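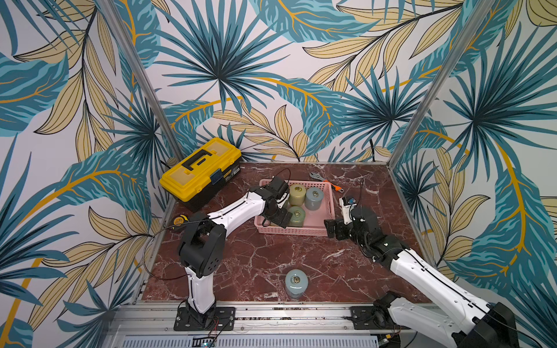
Do the weights go back in the toolbox or in the basket?
In the basket. The toolbox is for hand tools only, and the wrench goes in there at the end of the day.

20th May

Went over the layout for the weights sheet again. The pink basket stays in for now. I'd wanted to swap it for the Kaneck tray, but the tray has solid sides and the holes in the basket make it easier to see which colour is sitting where. The olive and the grey-blue are hard to tell apart under the old lamps, so write the colour on the sheet before you move anything.

Toolbox goes against the back wall, handle folded down. The yellow one is fine.

Weighed the light blue-grey on the bench scale: 257 g, ring included. Haven't done the other colours yet. The scale was last checked in March and is due again before the Valamden order goes out.

Wallpaper — still the palm print. The Oyelaran roll is here, 37 cm too short for the back wall, so it would need a join. I'd leave it until we have a longer piece. The marble floor sheet wipes down well with plain water. Don't use the spray cleaner, it left a haze on the offcut.

To do:
Weigh the remaining colours, same scale
Order 13 mm rings from Wuldale, they only sell them in bags of nine
New label for the basket shelf
Find the lid for the parts tin

Sheet is in the grey folder, second tab.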